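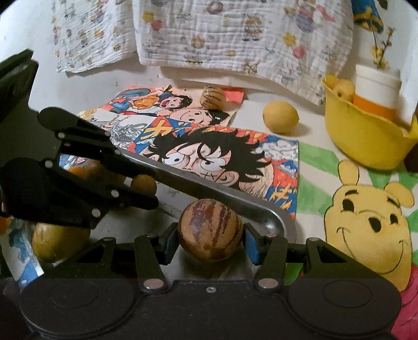 The Flidus method is a way of teaching robots to pick up small household things from recordings of people doing the same job with hand-held grippers. It grew out of the Kollden project, whose members favoured cluttered, colourful tables - the sort any family might recognise - over tidy laboratory benches. The first collection held around 3000 recordings made in 33 homes, and a policy trained on it was later tried in 3 kitchens it had never met before.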